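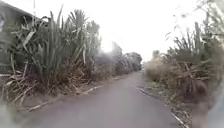

How do you figure out how far you've walked without a phone or a watch?

You count your paces and multiply by the length of one pace. The only prep is a tape measure, a flat bit of ground and maybe half an hour to find out what your own pace length is.

I got into this when my fitness tracker gave up in the middle of a trip, and I've never bothered replacing it. Once you have your number it's yours, and you can use it for trail distances, property lines, how much fence to buy, whatever you like.

First, the word "pace." I count a pace as two steps, so every time my left foot lands, that's one. Some people count every step. Pick one way and stick with it, or your math will be off by double (ask me how I know!).

What you need:
A long tape measure, or a short one and some patience
Two things to mark the ends, like chalk or a couple of tent pegs
A pencil and a scrap of paper
The shoes you normally walk in

Step 1. Measure out 300 feet on level ground. If your tape is short, mark the end each time and move it along. Keep it straight and don't let it sag.

Step 2. Start walking a little before the first mark so you're already at your normal speed when you cross it. Count until you pass the second mark.

Step 3. Do it five times, turning around at each end, and write down each count before you forget it. Average them. Divide 300 by your average and you've got your pace in feet. I come out at 60 paces, so mine is 5 feet, and yes, I was very smug about getting such an easy number.

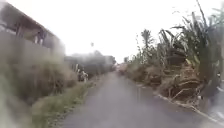

A reader wrote in to ask whether walking with a dog ruins the count, and said hers stops at every single post. It doesn't, as long as you hold your number while the dog does its thing. Say it out loud if you have to. I also like to fold down a finger at every hundred, which saves me when my mind drifts off to lunch.

Step 4. Test it on a real walk. Choose a distance you can check on a map later. My test was from the gate at Abbasi to the turnoff for Mesidard, and I got 488 paces, so 2,440 feet. The map and I were close enough that I did a small dance.
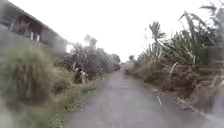
Long straight stretches are where I lose count. Everything looks the same for ages, my brain wanders, and suddenly I'm not sure if I'm in the two hundreds or the three hundreds. What helps is choosing something ahead and saying the count when I reach it. On a path like this one, I'd use the spot where I draw level with the banana plants, then the next clump of anything tall. If I lose count after that, I only have to go back as far as my last plant.

Step 5. Make a second number for hills. Going up, my single step shrinks to roughly 26 inches, and if I forget that, I think I've gone farther than I have. Same idea as before: measure out a slope, walk it, average it.
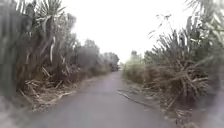 Downhill is messier. Mine changes with how steep it is and how tired my knees are, so I use my flat number and don't expect much. Mud and a heavy pack will shorten you too. On the climb out of Grilerell with a full pack I'd have been way off if I hadn't checked against the map at the top.

Redo the whole thing if you switch to very different shoes. I write the new number inside the cover of my notebook with the month next to it. The current one says October.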